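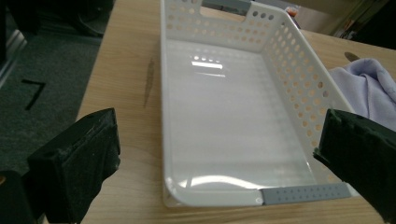 Page last changed: August, by Wajid Sial

Search this guide Go

Section 3: Setting up the table for the basket task

OK, so you've got the hand gripper out of its case and you've read the bit about charging. Now we get the table ready. I've done this set-up more times than I can remember for our club and I still work from the list, so please don't feel silly having it open beside you.

What we're after is a whole lot of short recordings of a person using the hand gripper to put a cloth in a basket and take it out again. Those go to the Plimero team (that's our competition arm, for anyone who joined after the break) and they train on them. The goal for the season is 500 good ones, and we share the table with the Cloutier kids, so be nice about the bookings!

1. Clear the tabletop. Bags, phones, drink bottles, the lot. The marks in the wood can stay, we've given up on those.

2. Put the white basket down with one short end facing you. It doesn't have to be dead straight. In fact I like it a bit crooked, and a different crooked each time, or the arm gets fussy about angles later on.

3. Check that the basket is empty. Run a hand along the bottom, because a stray sock in there will spoil a whole batch.

4. Pick your cloths. Beginners should start with one. I'd go for something soft that bunches up easily, and the lavender colours are good practice since they're so pale.

5. Open the fingers all the way and hold them over the near end of the basket. You want to feel how much room you've got on both sides before you start recording.

Note: the basket is shiny and the overhead lights bounce straight off the bottom of it. If the glare is bad in your preview, turn the basket a little. Don't go switching lights off, other people are soldering.

Caution: keep your own fingers out from between the pads when you squeeze. It's not a strong pinch, but it's a rude one.

Now for the cloth.

6. Drop it on the table beside the basket and leave it however it lands. I know it's tempting to fold it nicely (my mum would be proud), but neat little squares teach the arm to expect neat little squares.
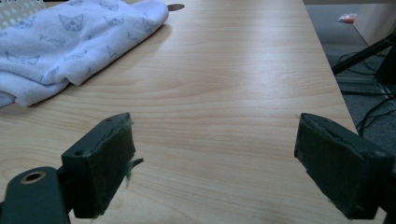 7. Come in low with the fingers open and go for a fold that's standing up a bit. Squeeze slowly. If you grab at a flat part you'll just skate over the top of it.

8. Lift, carry it over, let go, and hold still for 3 seconds before you stop the recording. The Bonix software trims the end off anything shorter and then we lose the release.

Note: the felt on the pads goes fluffy. A few loose threads are fine. If a pad starts peeling at the corner, swap it, and write the swap in the Panach logbook so whoever's on next knows.

Caution: watch the cables on the floor when you walk around the table. Go the long way if you're carrying anything.

9. After every 5 recordings, move the basket and the cloth somewhere new and go again from step 5.

If a take goes wrong, keep it and tag it "miss". Wajid sorts through those himself and he'll grumble if you delete them. Packing up is in Section 4.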